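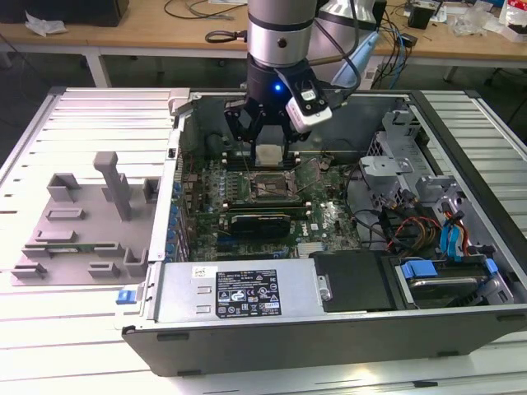

中古のデスクトップ型パソコンを部品の単位まで見直して、もう一度使える形に整えるという仕事は、外から想像されるよりもずっと「見て探す」時間の長い仕事である。本研究でMumititzの作業記録を読み返していて、筆者がまず心を引かれたのもその点であった。ねじを回したりコネクタを抜いたりする手の動きはたいてい短く、その前に、どこに指をかければよいのか、次にどれを外せばよいのかと筐体の中をのぞき込む時間が、思いのほか長く続いている。そこで本節では、筐体の内部で色がどのような手がかりになっているかを、少し丁寧に考えてみたい。図4は横に寝かせて開いたデスクトップ機の内部で、電源ユニットの左端から青い解除用のラッチが張り出しており、ハードディスクにも二つの青いクリップが付いている。銀色や灰色や黒の多い内部にあって、こうした青はよく目に入る。一方で、基板の左側、背面端子の縁に沿ったコンデンサの列もやはり青く、右端近くのSATAケーブルも青い。つまり一台の中に、手をかけるための青と、そうではない青とが同居しているわけで、慣れた人なら迷わず見分けるこの違いが、初めて蓋を開けた人にとってはなかなか厄介なものになる。

4.2 対象とした機体と記録の方法

対象は、Stovcombeの再生工房に持ち込まれた3,637台のうち、筐体を開いて内部の作業まで進んだ1,694台である。残りの機体は、外装の点検だけで保管に回されたもの、受け入れの段階で部品取りに回されたものなどで、事情はさまざまであるが、いずれも内部での作業の記録が残っていないため、ここでの分析には含めていない。なお、同じ機体が二度持ち込まれたときは、最初の作業の記録だけを用いた。二度目には作業者の側にも記憶があり、探す時間が目に見えて短くなっていたことが、予備的な検討で分かっていたためである。

記録には、工房で以前から使われていたVirágという分類表を借りた。もともとは棚に部品を戻すときの札として作られたもので、決して研究向きの体裁ではないのだが、現場の言葉がそのまま項目の名前になっており、読んでいてたいへん分かりやすい。項目は全部で16あり、「押す」「つまむ」「起こす」「ずらす」といった指の動きの名前と、「電源まわり」「ディスクまわり」「板の上」といった場所の名前とが、あまり整理されないまま並んでいる。整理し直すことも考えたが、作業者が自分で書き込むときの気安さを損ないたくなかったので、項目はそのまま残し、集計の段階でこちらが読み替えることにした。

作業者には、普段どおりに進めてもらったうえで、手が止まったところにだけ短い書き込みをお願いした。長い感想は求めなかったのだが、実際に集まった書き込みには「また青いのに騙された」「奥のつまみに指が届かない」といった率直なものが多く、結果として、数字だけでは見えてこない戸惑いの様子をずいぶん教えてもらうことになった。一台あたりの記入欄は最大1,000字としたが、この上限が窮屈だという声は出ていない。

4.3 色の手がかりはどこで効いていたか

書き込みを読んでいくと、色の手がかりがもっとも素直に効いていたのは、電源ユニットとハードディスクの周辺であった。どちらも部品そのものが大きく、表面も比較的平らで、その端に色の違う樹脂が見えていれば、そこに触れるものだろうという見当がすぐにつく。電源ユニットには規格の表示を載せたラベルが貼られていることが多く、こちらに目を取られてラッチを見落とすのではないかと筆者は案じていたのだが、書き込みにはそうした例はほとんど見当たらなかった。細かい文字の並んだ面は「読むところ」、色の付いた突起は「触るところ」と、作業者はごく自然に分けて受け取っていたようである。

これに対して、マザーボードの上では事情がだいぶ違っていた。コンデンサやヒートシンク、拡張スロットが狭いところに込み合って並び、色の付いたものがあちらにもこちらにもある。基板に印刷された文字も案外と目を引くもので、図4の機体でもグラフィックスカードの右手に白い「DELL」の文字があるが、文字が大きければ大きいほど、人はまずそれを読んでしまう。ある作業者は「最初に字を読んで、それから金具を探す」と書いていた。もちろん文字を読むこと自体は悪いことではなく、向きを覚えておくのに役立ったという声もあった。グラフィックスカードを戻すときに文字との位置関係を思い出して助かった、という書き込みなどは、印刷された文字の意外な働きとして書き留めておきたい。

CPUソケットについても触れておこう。ソケットは基板の中央あたりに置かれていることが多く、金属の保持枠があるので、場所そのものに迷う人は少ない。戸惑いはむしろ枠に手をかける段になってから生じており、どちらの側から起こすのか、どこまで力を入れてよいのかという書き込みが目立った。保持枠もその周囲も金属の色をしているために、ここでは色の助けがほとんど得られない。形と手触りだけが頼りになる場所であり、経験の差がもっとも正直に現れる場所でもあった。向きの確認に時間をかけ、小さな部品をソケットの真上でいったん止めて見比べるという手順は、工房の手引きにも早くから書かれていたもので、急ぎがちな新しい作業者ほど、この一呼吸をありがたがっていた。

4.4 ケーブルの束と、記憶の助け

もう一つ、当初の計画にはなかったのに、読み進めるうちにどうしても取り上げたくなったのがケーブルのことである。赤や黄や橙や黒の線が束になって下りてくる様子は、初めて見る人にはいかにも複雑に映るらしく、書き込みの中には「線を見た途端に自信がなくなった」というものもあった。ところが同じ人が数台を経験したあとでは、線の色よりも束の通り道のほうを覚えるようになっている。ドライブを収める金属の枠に沿わせる、電源の脇を通す、といった具合に、道筋として覚えてしまえば、色はその確認に使うだけで足りるようである。

Nostikが工房に提供した手引きの旧版では、線を一本ずつ色で説明していた。丁寧な説明ではあるのだが、作業者の評判は必ずしもよくなく、頁をめくるうちにどの線の話か分からなくなるという不満が寄せられていた。10月に改められた版では、束の通り道を先に示し、色の説明をその後に回している。改訂の前後では受け入れた機体の種類も違うので、作業時間をそのまま比べることは控えたいが、少なくとも書き込みの中から「どの線か分からない」という言葉は目に見えて減っていた。

以上を踏まえて、手引きに添える色の説明については、二つのことを提案しておきたい。まず、手をかける部分の色を紹介するときには、同じ色をした別の部品も必ず並べて紹介すること。青いラッチだけを示すよりも、青いコンデンサや青いケーブルが近くにあることを先に伝えておくほうが、作業者は落ち着いて探せるはずである。もう一つは、色の助けが得られない場所を、あらかじめそれと断っておくことである。ソケットの保持枠のような場所で色を探し続けて疲れてしまう人は、書き込みを読むかぎり決して少なくなかった。

なお、色の見え方には個人差があり、工房の照明にも左右される。今回の記録では作業者の色覚について尋ねておらず、机ごとの明るさもそろえていない。夕方の作業では青と黒の区別がつきにくいという書き込みがいくつかあり、この点は次節で、照明を変えて行った小規模な比較とあわせて改めて検討する。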